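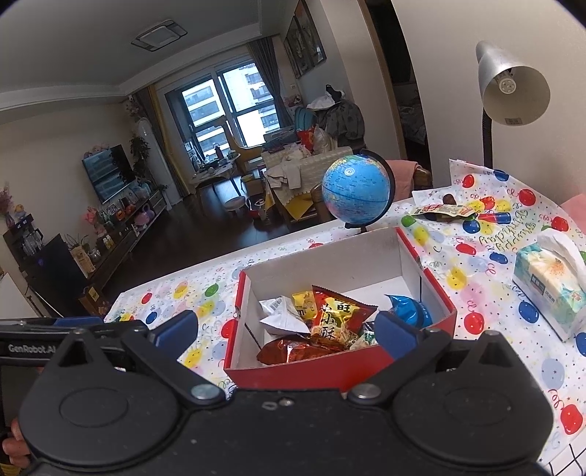

Snack packets in an open red box on a printed birthday tablecloth.

BELLOSHAM — Trastent, a supplier of party tableware and packing materials, will add a snack box to its Orari celebration range in January. The box is a rigid, open-top rectangular tray with red outer sides and a pale interior. It is intended for mixed packets of different sizes, placed upright or flat.

The box ships in cartons of 96. Minimum order for trade accounts is two cartons. Printed table covers in the Orari range, including the balloon and ribbon pattern with "Happy Birthday" lettering, remain available in packs of 50.

"Buyers asked for one tray that takes both tall bags and small sachets," said Huguette Collet, product manager at Trastent. "We kept the walls low enough to reach over and left out fixed dividers — packet sizes change too often for dividers to be useful."

The company recommends loading tall bags first, toward the middle, and laying soft packets along the near wall. Boxes should be packed on the table where they will be used and should not be stacked when filled.

Nearly 2000 units have been set aside for initial orders. Distribution will be handled by Aubert from its Bellosham depot, with orders accepted until 4 p.m. for dispatch the next working day.

Trade contact: Evaristo Zamudio, Trastent sales office, extension 296.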